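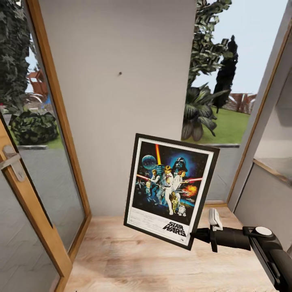 Informe de avance: renovación del Departamento de Economía y Comercio
Instituto Superior Adov
Presentado a la Fundación Arketti
Período: segundo semestre del convenio

1. Situación general

Con este informe damos cuenta del trabajo hecho por el Departamento en el segundo semestre del convenio. El plan de estudios nuevo de la licenciatura está terminado y fue aprobado por el consejo académico en su sesión ordinaria. Queda pendiente el visto bueno del ministerio, que pidió una aclaración sobre la carga horaria de Estadística II. La respuesta fue enviada dentro del plazo y hasta hoy no hemos recibido otra observación.

La biblioteca del Departamento y el programa de formación de profesores avanzan según el calendario. El seminario de historia económica regional lleva retraso, y lo explicamos en el apartado 4.

2. Plan de estudios

El plan anterior tenía muchas materias obligatorias y casi ninguna optativa. En el nuevo, los estudiantes eligen dos optativas en tercer año y una en cuarto. Se abrieron Finanzas Públicas Locales, Economía del Trabajo y Contabilidad de Cooperativas. Esta última fue la más solicitada, cosa que no esperábamos, y hubo que cambiarla a un aula más grande.

Microeconomía y Matemáticas I se dictan ahora en forma coordinada: los dos docentes comparten la misma guía de ejercicios. Los alumnos de primer año piden que la guía se entregue completa al inicio del curso y no por capítulos. Nos parece razonable y así se hará desde septiembre.

3. Biblioteca y bases de datos

Con los fondos de la Fundación se compraron 1.555 volúmenes, en su mayor parte manuales de uso corriente y algunas colecciones de estadística histórica. De ellos, la mayoría ya está catalogada y disponible para préstamo. Los demás esperan etiqueta, porque el proveedor entregó el material en un formato distinto al contratado.

La suscripción a la base Tesorus funciona desde el comienzo del semestre. El acceso desde fuera del campus dio problemas durante varias semanas y el servicio técnico del Instituto lo resolvió. El uso por parte de los docentes es bueno; por parte de los estudiantes es todavía bajo, y creemos que una sesión de práctica en el primer curso ayudaría bastante.

4. Seminario de historia económica

Estaba previsto realizar el seminario en el Aula Gilbert durante este semestre. Las obras en la cubierta del edificio se alargaron y el aula no pudo usarse. Preferimos aplazar el seminario antes que hacerlo en una sala pequeña, ya que habían confirmado su asistencia ponentes de otras ciudades. La nueva fecha queda fijada para septiembre y todos los ponentes han sido avisados por escrito.

5. Formación de profesores

Participan 18 docentes en el curso de métodos cuantitativos. La asistencia es regular, aunque las clases de la tarde coinciden con exámenes y hubo que repetir una sesión. Dos docentes del Departamento preparan su tesis de doctorado con reducción de horas, como fue acordado.

6. Ejecución del presupuesto

Las partidas de biblioteca y de formación se gastan conforme a lo previsto. En la partida del seminario quedan 4.000 euros sin utilizar, reservados para viaje y alojamiento de ponentes. Solicitamos a la Fundación autorización para trasladar esa cantidad al semestre siguiente con el mismo destino. Las facturas y el detalle por partida se envían en archivo aparte.

7. Próximos pasos

- Respuesta definitiva del ministerio sobre el plan de estudios.
- Catalogación de los volúmenes restantes.
- Sesión de práctica con Tesorus para primer año.
- Celebración del seminario en el Aula Gilbert.
- Encuesta a los estudiantes sobre las materias optativas.

Rogamos que cualquier observación a este informe nos sea comunicada por la vía habitual.

Dirección del Departamento de Economía y Comercio
23 de junio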